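How to plan the budget for a first gripping cell

This guide is for small workshops and school labs that want to buy one arm and one hand and do not want to be surprised in the third month. I wrote it after we equipped our second bench at Parholm. My colleague Nives Costa corrected the numbers, and the mistakes that remain are mine.

Before you start

You need a list of the objects you want to pick, one person who can sign orders, and a spreadsheet with four columns: item, price, delivery time, who installs it. Please do not begin from the catalogue. We did this for the first bench and we paid for payload that we never used.

Step 1. Write down the objects, then the arm

Take the real objects and put them on a table. For each one write the weight, the widest side and whether the surface is soft, smooth or shiny. Our list had 104 lines at first. Fulvio Tedesco cut it to 71 by joining objects which are gripped in the same manner, for example all the paper cups. The heaviest line decides the payload of the arm. Remember to add the weight of the hand itself, the adapter plate and the cable. Many people forget the cable.

Step 2. Choose the hand with a trial

Ask the supplier for a loan before you order. Nurkcombe gave us two weeks, Ralar gave us one, and both asked only for the return shipping. In the trial, use the difficult objects first. For us these were rolls of tape, because they can stand or lie, and a teddy bear, because it changes its shape when you press it.

With a standing roll of packing tape in a steel tray, look at how low the fingers must go. One finger has to come nearly to the floor of the tray while the other holds the top rim, so the sloped sides of the tray take away space that you believed you had. Measure this space with the hand closed around the object, not with the hand open.

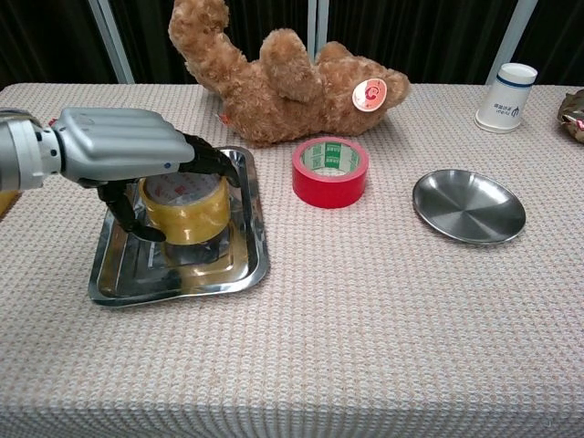
Step 3. Put the small things in the budget

The small things are where the first plan was wrong. We keep now a separate line for each of these:

Adapter plate between wrist and hand. It is not always in the box.
Spare finger pads, two sets at least.
Trays and dishes. Shiny steel is cheap and easy to clean, but if you will use a camera, test it with reflections before you buy many.
Table covering. A textile cover is kind to dropped objects, but it has to be fixed well.
Dark curtain and posts for the background.
Test objects. They get damaged, so buy double.

For this whole group we reserved 2000 euros and spent nearly all of it. The curtain and the posts together were 400.

Step 4. Plan the delivery times backwards

Choose the day when the bench must work and count back. The arm from Fabbri was ordered in September and it was the slowest item. The hand came much earlier, and it stayed in a cupboard while its warranty was already running. Ask if the warranty can begin on the installation day. Fabbri agreed to this by e-mail, Ralar did not.

Step 5. Keep money for the second order

Do not spend the full sum in one order. After the first weeks of work you will know which tray is too deep and which pads are too hard. We hold back one tenth.

Prices last checked on Fri 9 December. If you want the empty spreadsheet, write to Nives at the lab address.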